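Monirex Nuvska table, white – review after 7 months
Posted 10 May 2019

I wanted a plain white table and it took me a long time to choose one. In the shops the white tables are mostly shiny, and I do not like to see the ceiling lamp in my table when I sit and eat. The Nuvska has a matte top, so I ordered it from Clarnell. With delivery I paid more than 600 dollars, for me a serious amount for a table, and I will try to be fair about what this money gives.

The surface

The top is smooth but not slippery. A plate stays where you put it, and paper does not slide away when you write on it. The white is a neutral one, without the yellow tone I saw on the Strazds table in the same price group. Against a dark grey floor it looks very bright, maybe too bright for a small room with a big window.

What I like most is how things look on it. Even a crumpled green snack bag and a simple bowl have a strong colour or a clear line on this background, and I find small things quickly. My previous table was dark brown and I lost my glasses on it every morning.

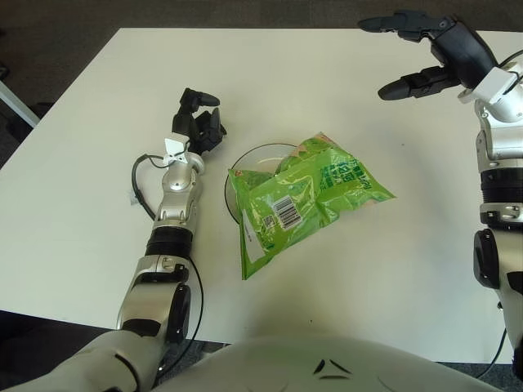
Cleaning

I must be honest in this part. Matte white is easy to wipe but it is not easy to keep perfect. Crumbs and salt come off with a dry cloth. Oil from chips leaves a faint mark that you see only from the side, and for this you need warm water with a little dish soap. In April I left a cup of black tea overnight and the ring needed three tries. I was afraid it would stay, but it is gone now.

Do not use the rough side of the sponge. I did it once near a corner and this place is now a bit more shiny than the rest.

Pencil marks go away with an ordinary eraser. I have not tried it with a marker and I do not plan to.

Size and standing

The table is a rectangle and the top is big enough to reach forward with both arms and still have free space on the far side. Two people can work face to face, but their laptops will almost touch if both also want a notebook beside. The legs stand well on carpet. On a hard floor one leg needed a piece of felt.

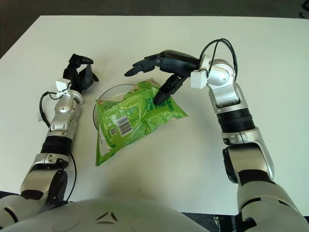 The white top has the same matte finish across the middle.

The edge is straight and quite firm. If you lean your forearms on it for a whole evening you will feel it, so I would prefer a softer edge here. Monirex makes also a rounded version, but Clarnell did not have it in white.

Daily use

We eat on it, sort letters on it, and put snacks in the middle when friends come. A bowl makes almost no sound when you put it down. It is a small thing, but the old table was loud as a drum.

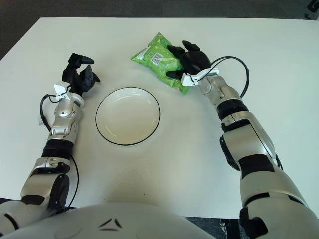 A buyer on the Clarnell page complains that the top scratched in the first month from the unglazed foot of a ceramic dish, and advises to put a cloth under anything heavy. I have no scratches of this kind, but my dishes are light ones. The same buyer kept the table and gave it four stars.

I would give it four also. If the edge was softer and the care instructions were printed bigger than an ant, it would be five. For a family with small children and many markers I would look at a darker top, and Monirex sells the Nuvska in grey for the same price.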